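*Project report, Thursday, August 24, 2023*

## Who does the talking when a shared house runs out of washing-up liquid?

I started this project in June after a row about a sponge. I won't go into the sponge. But it got me thinking about how people who live together sort out the boring stuff, and when our tutor, Veerle Geerts, said we could pick anything "as long as you can ask people about it", I had my subject before I'd got my coat on.

My question was simple. In shared student houses, how do people decide who buys the things everybody uses? I mean soap, cooking oil, bin bags, shampoo if you're that sort of house (some are!).

### How I did it

I talked to people in 18 houses, all in Penov, most of them on the streets behind the Larnine building. Wichai Phuthong helped me with the first few interviews and then I carried on alone, which was slower but I got better at shutting up and letting people finish. Each chat followed the same sheet of questions, though I let them wander if they wanted to. I also asked every house to keep a shopping diary. Only 9 did it properly. Two gave me theirs back with the shopping list for a birthday party on it and nothing else, and I've left those out. 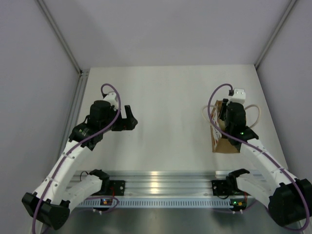 *Two white arms over a white tabletop.*

I wrote everything up by hand first and typed it later, and I wouldn't do that again. My handwriting after an evening interview is shocking and I had to ring Anca Crăciun back to find out whether she'd said "rota" or "rotten". (Rota. Though she did say it was rotten as well.)

### What people told me

The houses fell into three loose groups. First there are the kitty houses, where everyone puts money in a jar or an account and whoever is passing the shop spends it. Then the turn-taking houses, with a rota on the fridge. And then what I ended up calling the drift houses, where there's no system at all and things just sort of appear, or don't.

I'd assumed the drift houses would be the unhappy ones. Wrong! Several of them were perfectly cheerful, and when I looked at the diaries it was nearly always one person quietly doing most of the buying. When I asked that person if they minded, I mostly got a shrug. Boonsong Bunnag told me he'd rather buy the oil himself than have a meeting about oil, and I think that's the best sentence in my whole notebook. 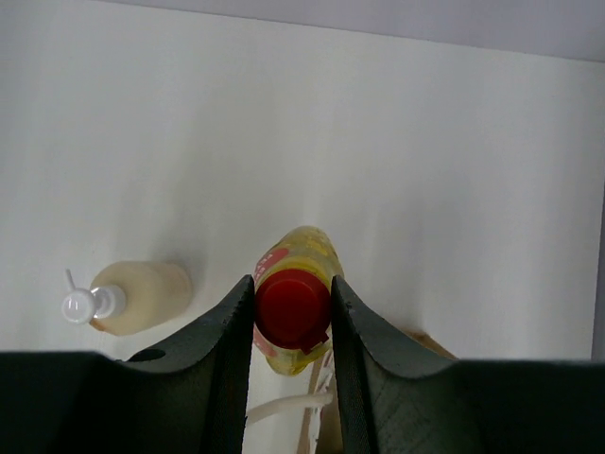 *Clear bottle, yellow liquid, green gripper fingers.*

Rotas caused more arguments than I expected. The trouble was hardly ever money. It was brands and sizes: somebody would take their turn and come home with the smallest, cheapest bottle on the shelf, and the next person would feel cheated when it ran out in their week. One house had a written rule about minimum sizes, with amendments. I asked for a copy and they said no.

The kitty houses were calmer about sizes but fell out over what counted as shared. Is conditioner shared? Is the nice hand soap? Nattawut Onsri's house on Intarasuk Road had a whole shelf labelled "not kitty", and people from other houses kept mentioning it to me as if it were famous.

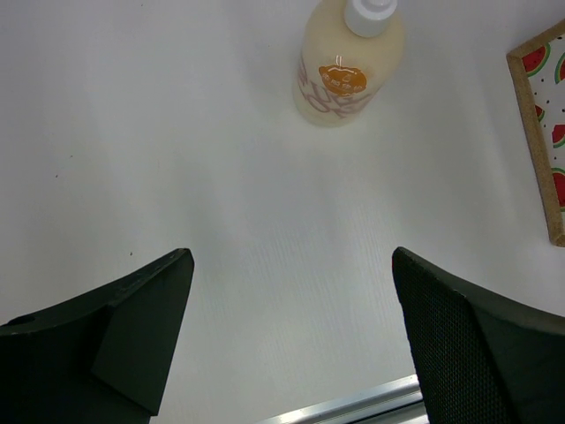

*A cream-coloured bottle with a white flip-top cap.*

### What went wrong

Quite a lot of my people know each other, so I suspect some answers had been talked over before I turned up. I also interviewed whoever opened the door, and the person who opens the door may well be the person who buys the soap. If I did it again I'd speak to everyone in the house separately, and I'd start the diaries in the first week of term, before habits set in.

The write-up was meant to be 3000 words and I went over, so the section on bin bags has moved to the appendix. Veerle has already told me she read that bit first.

### Still to do

I want to go back to the drift houses once the new tenants have moved in and see if the quiet buyer gets replaced, and how long it takes. Wichai has said he'll come along for that round if I do the typing.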